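Unit 2: What the arm costs after you've bought the arm

Hi all! These are my notes from the planning session, tidied up a bit (thanks to Jonas Frei for catching my bad arithmetic). Bring your draft budget for the Skirketmont case next time.

1. Hands first

I always start my budget at the fingertips. Two hands with separate fingers cost a lot more than two simple grippers, so write down what you want picked up before you ask Vilau or Bech for a quote. A spoon lying flat, a paper cup and a drinks can are three very different jobs, and I'd want all of them on the list!
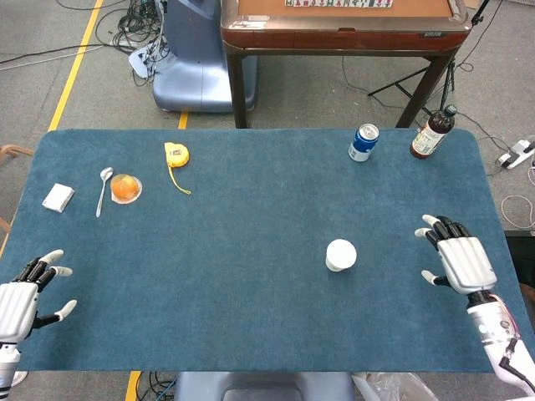
2. The small stuff

Cables, power strips, a mat for the tabletop, floor tape. In our case study I put down 1000 for this line, and nearly everyone in class had guessed 200. Test objects go here too (cups get crushed, buy spares).

3. Floor space and hours

Measure the room with the bases in it, and leave space to walk behind them. Then plan 70 hours of setup before you promise anyone results. Golshifteh Kordestani's sheet from Cultero has a good column for this, so copy her layout. Drafts are due in June.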